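Boletín interno, octubre de 2022

Taller de automatización — Puesta a punto de la célula Drellau

El área de automatización de Ellier informa al personal técnico de los trabajos de revisión realizados en la célula Drellau, destinada a ensayos de manipulación de prendas. La intervención ha comprendido la limpieza de la zona de trabajo, la sustitución de dos tramos de cableado, el ajuste de las pinzas y la verificación de las cámaras de muñeca. La célula permaneció fuera del plan de ensayos mientras duraron las tareas y ha vuelto ya a su régimen ordinario.

La última revisión completa databa de abril. Desde entonces se habían registrado 987 ciclos de agarre, cifra muy próxima al límite de 1000 que el procedimiento de la casa establece entre dos revisiones. Se optó por adelantar ligeramente la parada para hacerla coincidir con la entrega de recambios de Presska, proveedor de los dedos de pinza y de las almohadillas de contacto.

Ajuste de las pinzas

Los dedos de ambas pinzas se desmontaron, se limpiaron con paño seco y se volvieron a montar con el par indicado en la ficha de la célula. En el brazo derecho se cambiaron además las almohadillas, que presentaban desgaste en el borde interior. La apertura máxima se ha comprobado en vacío y con tela, y los valores han quedado anotados en la hoja de mantenimiento.

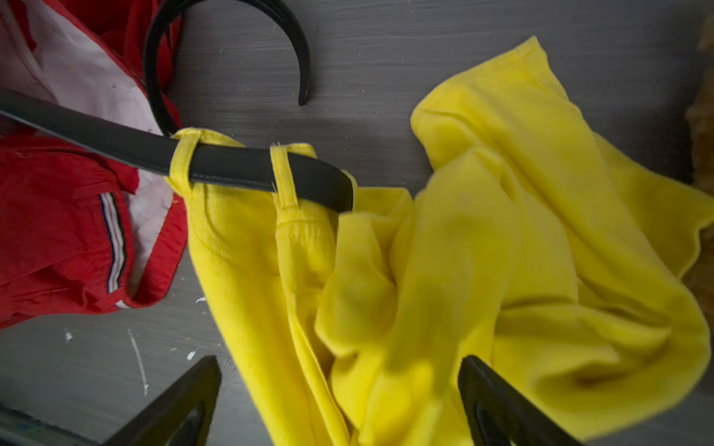
La verificación de las cámaras de muñeca se realiza con prendas reales colocadas en desorden, de manera que el operador pueda valorar el enfoque y el contraste sobre tejidos de distinto color y grosor. El criterio de aceptación exige que los dos dedos entren en la imagen por el borde inferior y que se distingan detalles finos de la prenda. El pantalón amarillo con cinturón negro resulta adecuado para este fin: las trabillas, con sus costuras en relieve y algunos hilos sueltos, se leen con claridad, mientras que los pliegues más altos pierden algo de nitidez. La prenda roja, con su forro claro a la vista, sirve para comprobar el equilibrio de color. Si la imagen no cumple el criterio, debe limpiarse la óptica antes de modificar ningún parámetro.

Cableado y base

Se han sustituido el tramo de alimentación de la cámara izquierda y un conector de la base. Los cables nuevos son 30 cm más largos que los anteriores, medida que Ezeani, responsable del diseño eléctrico, recomendó para evitar tirones cuando el brazo trabaja en los extremos de la mesa. Se recuerda que el cable corrugado debe conservar holgura suficiente en todo el recorrido y que no procede sujetarlo con bridas al antebrazo.

Los tornillos de las placas de montaje se han reapretado en su totalidad. No se ha modificado la posición de los brazos sobre el carril, por lo que la calibración entre ambos sigue siendo válida.

Pasos para la comprobación diaria

A partir de esta revisión, el operador que inicie la jornada seguirá el orden indicado a continuación.

1. Retirar los restos de fibra de la superficie con aspirador de mano. No se empleará aire comprimido dentro del recinto.

2. Encender la base y esperar a que ambos brazos alcancen la posición de reposo. La velocidad permanecerá limitada hasta completar la comprobación; el valor de 100 en el panel corresponde a la velocidad nominal y no debe seleccionarse en esta fase.

3. Llevar cada pinza a una prenda distinta, cerrar la del brazo derecho y observar el recorrido de los cables. El corrugado del brazo izquierdo puede pasar por encima de la ropa, como sucede con la prenda roja, siempre que no quede tenso.
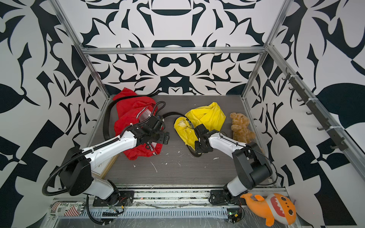

4. Abrir las pinzas, devolver los brazos al reposo y firmar la hoja de mantenimiento. Cualquier ruido anómalo en los codos se comunicará al área de automatización antes de iniciar los ensayos.

La hoja de mantenimiento actualizada está disponible en el taller. Las solicitudes de uso de la célula se tramitan por el procedimiento habitual — con indicación del tipo de prenda y del número de ciclos previsto — y se atenderán por orden de entrada.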